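Last updated: January
Filed under: Teeth & Gums, Everyday Health
6 min read

The Night Guard and I

I grind my teeth. I've apparently been doing it for years, with real commitment, and I found out the way plenty of people do: a hygienist stopped mid-scrape, leaned back and asked whether I'd been under a lot of stress lately. I said no. Then I thought about it on the drive home, jaw clamped so tight my ears hurt, and figured I might want to revisit that answer.

The word for it is bruxism, and it sounds like an art movement. It can happen in the daytime (clenching over your email, which I also do) or at night, and the night kind is sneakier because you're asleep for all of it. My own clues had been piling up and I'd explained every one of them away. Headaches at the temples in the morning? Bad pillow. A molar that zinged when I drank ice water? Getting older. Little scalloped dents along the edge of my tongue? I'd never even looked!

The dentist at Sotiropoulos Dental, the practice I've been going to since I moved to this side of town, showed me my own front teeth in a hand mirror. They were flat, like somebody had run a file straight across. I pulled up an old picture from my cousin's wedding on my phone and there they were with their nice bumpy edges, and I had a small private moment of grief right there in the chair.

So: a night guard. If you've never shopped for one, there's a lot more to it than I expected, and I want to go through what I tried in case you're standing in the drugstore aisle right now, reading the backs of boxes like I did.

I started cheap. The boil-and-bite kind is a plastic horseshoe you soften in hot water and then chomp into so it takes the shape of your teeth. The instructions are very calm about this. I was less calm. My first try I bit down crooked, and the thing set with my jaw shoved off to the left, and no amount of reheating would talk it out of that position. I bought a second one and did a better job, but it was bulky, it made me drool like a bulldog, and most mornings I found it somewhere in the sheets. Twice it was on the floor. I gave it five weeks, and I'd say I wore it through till morning on maybe a handful of those nights.

After that came the mail-order phase. A company called Gruvau sends you a kit with two tubs of putty that you knead together, press into a tray and hold against your teeth while you stare at a timer. You mail the mold back and they make the guard from it. I liked this part, to be truthful. It felt like a school project. The putty tastes faintly of mint and mostly of glue, and you have to work fast, since it starts firming up while you're still hunting for the tray. Pull your sleeves up first. Mine went on a sweater cuff and that sweater is now a gardening sweater.

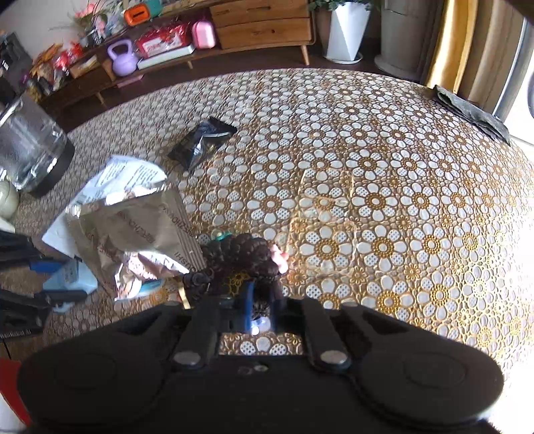
Over the flowered tablecloth, blue-edged fingertips closed.

The Gruvau guard was a huge step up. It was thin, it snapped on with a click, and I could close my lips over it like a normal person. What I hadn't understood was that they come in different materials and I'd ordered the soft one, because soft sounded nice. Well, soft is lovely for a light clencher. For somebody like me it turned out to be a chew toy. I'd lie there half awake and catch myself gnawing on it. By spring there was a hole worn clean through at the back, and my jaw felt more tired than before I'd started.

I brought it along to my next cleaning in a sandwich bag, a little embarrassed, and the dentist turned it over and nodded as if she saw these every day. She said she'd have suggested something harder for me, and then she checked how my teeth met, had me slide my jaw side to side, and pressed on the muscles in front of my ears until I yelped. None of that happens when you order by mail, obviously. I'm still glad I tried it first, but if your jaw clicks or sticks or hurts, I'd go get looked at before you spend anything. The wrong guard can make a sore joint worse, and that's a miserable way to learn.

The one I have now is the hard kind, made by a lab called Risholm from a scan of my mouth. No putty this time, just a wand they pass around in there while you breathe through your nose. It cost more than I wanted it to. I asked at the desk what my plan would pay toward it, and the answer involved a code, a waiting period and the word "may." Get them to send in a pre-estimate before you say yes. It's a dull phone call and it saved me a nasty surprise.

The first week with a hard guard is strange, I won't lie. It feels like wearing a tiny windshield. I talked with a lisp, I woke up at 2 in the morning convinced I'd swallowed it, and for a few minutes each morning after I took it out my bite felt off, like my teeth had been rearranged while I slept. That settles for most people, and it settled for me. If yours stays off into the afternoon, call and have it adjusted. Mine needed a bit shaved off one side, and the whole visit was shorter than the wait for the elevator.

Cleaning is the part I'd gotten wrong all along. I'd been brushing my guards with toothpaste, which scratches them up, and the scratches hold on to gunk, and that's where the smell comes from. Now I use cool water, a drop of plain dish soap and a separate soft brush. Every Friday it gets a soak in one of those fizzy Aritz tablets while I take out the recycling. Then it air dries before it goes in the case. Don't use hot water, please. A guard can warp under a hot faucet, and you won't notice until bedtime.

Also, if you have a dog, shut the case. Dogs think these things are the most delicious objects ever made.

I've been working on the daytime clenching too, and this may be the bit that's helped most. Lips together, teeth apart, tongue resting up behind the front teeth. That's how a relaxed jaw is supposed to sit, and I'd been going around with my teeth touching all day long as if somebody was about to take them. I stuck a green dot on my monitor and every time I notice it, I let my jaw drop. I cut my coffee off after lunch. I put a warm washcloth on my cheeks before bed, which my husband finds hilarious, and I don't care, it feels wonderful.

The headaches have mostly gone. The molar still complains about ice water now and then, and my front teeth are as flat as they ever were. We've talked about bonding to build the edges back up, and I'd like to, but the dentist wants to see a decent stretch of quiet on the guard first so I don't just chip the new stuff off. We'll look at it again at my next checkup.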